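Chapter 7
What a Standard Can Promise

A standard is a written agreement about how something should be done. It says very little about whether people do it. Keep that in mind through this chapter, which covers the rules that shops, labs and warehouses apply to robots and to the people who teach them, and which will spend as much time on the gaps in those rules as on the rules themselves.

We start with a small job: fitting a thin plastic bag over the rim of a bin, done by a person working through hand-held grippers. 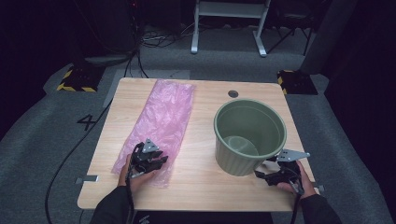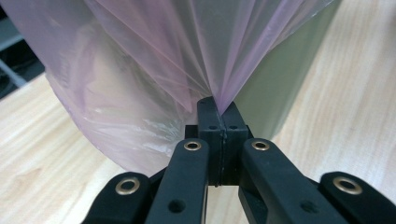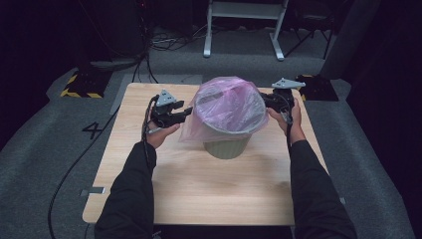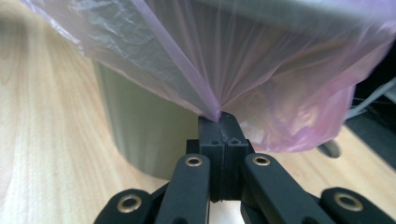

Figures 7.1 to 7.4. Bag and bin work with hand-held grippers.

Ask a room of engineers which rules apply to this job and you will get several answers, most of them given with confidence. One will reach for the machine safety rules. Another will say those rules cover powered arms and that a tool held in the hand falls under ordinary hand-tool guidance. A third will point out that the recordings may later be used to train an arm that does move under power, so the quality of the recording becomes a safety question of its own. All three have a case. None of them can point to a single page that settles it.

This is normal. Rules in automation tend to be written after a kind of machine has become common, and by people who have the older kind in mind. A reader who expects the binder on the shelf to match the work on the table will be let down again and again.

7.1 Three kinds of document

People in the trade say "the standard" when they may mean any of three things.

A regulation has the force of law. Someone can be fined for ignoring it. Regulations are usually broad, and they lean on words like "adequate" and "suitable" that leave the hard part to the reader.

A consensus standard is written by a body of interested parties. Following it is often a choice, until a contract or a regulation names it. Look at who was in the room when it was written. A maker of fences will see the need for fences.

A house rule is whatever a company or lab has decided for itself. House rules are the cheapest to write and the easiest to change. They also do most of the daily work. In the rest of this chapter we use "house rule" without any hint that it is the lesser kind.

7.2 The Zaltley rule book

Consider Zaltley, a mid-sized firm that builds sorting cells and also collects demonstrations of household tasks. Its first rule book for demonstration work ran to 304 separate items. Operators signed a sheet saying they had read all of them. The sheet was kept in good order, and when an outside reviewer from Drasgate asked to see it, every signature was in place.

The reviewer then asked six operators what they should do if a cable caught on the table edge in the middle of a recording. She got five different answers. The rule book did have an item on cables. It said that cables should be "managed at all times."

We would ask you to look hard at that phrase. It can't be checked. Two honest people could watch the same session and disagree on whether the rule had been met. A rule of that sort protects the company on paper and does little for the person with a cable running down each arm.

The revised version, dated 30 August 2021, had 80 items. The cable rule became: "Before each recording, raise both arms to full working height. If a cable pulls tight, stop and reroute it." You may think this is too simple to be called a standard. Try to find a way to fail it without knowing that you failed it.

Not all of the revision was an improvement. Zaltley dropped its rule on floor markings on the grounds that everybody already knew what the marks were for. By the following April, new staff were moving tables off their marks to get more elbow room, and a batch of recordings had to be set aside. A rule that seems too plain to write down may be plain only to the people who were there when the tape went down.

7.3 Good practice for soft materials

Many published test methods for gripping assume a rigid object. It has a known weight and a known shape, and the gripper either holds it or drops it. Film, cloth and bags don't behave this way. A bag can be held firmly at one point and still slide off the rim on the far side. Has the grasp succeeded? Under a hold-or-drop test, yes. Anyone who has to empty the bin later will say no.

Moroz, a parts supplier with a test bench of its own, once reported 427 good grasps on thin film without a miss. The number is probably correct. It is also close to useless for our purpose, as the test ended when the fingers closed and lifted. Nothing was said about tearing or about where the film ended up. When you are handed a success rate, ask for the sentence that defines success, and read that sentence before you read the number.

For soft materials, we suggest a house rule with at least these parts:

State the end condition in terms of the finished job. "Bag covers the full rim" is better than "bag grasped."

Name the failures that count, including small ones. A pinhole made by a fingertip is a failure if the bag has to hold liquid.

Say who judges, and when. An operator who has just finished a long run of repeats is a poor judge of the last one.

Keep the failed attempts, labeled as failed. Deleting them makes the record prettier and the later analysis worse.

The last item meets the most resistance. Flenell, which buys recordings from other firms, offered to pay the same rate for failed attempts as for clean ones, with a limit of up to 200 per task. Few suppliers took the offer. Some said they had no failures to sell. We leave you to decide how likely that is.

7.4 Before you read on

The next section takes up risk assessment, where the forms are longer and the temptation to fill them in from a desk is stronger. Choose one job you know well, at work or at home, and write down the rules you follow when you do it. Then watch another person do the same job and mark each rule they break. Where a rule is broken and the job still comes out fine, don't rush to blame the person. Look at the rule first – it may be asking for something the work has never needed. Bring both lists to Section 7.5, where we will use them to fill in a first hazard table.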